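So the budget is 4,000 for the year, and the second arm is out — sorry, Ramiro! What we can do is spare fingers (I want 20 pairs), a better wrist camera and another puzzle-panel task board.
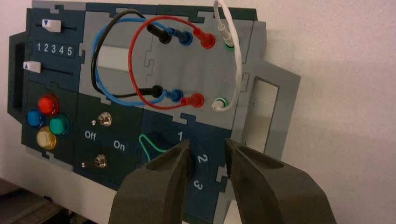

Macarena got a quote from Rarkholm for the fingers and it came in lower than I'd feared, even with shipping. The camera can wait until March. I'd still love a proper stand, but Garrido wants 57 just for the bracket, so I'm asking Stavside first.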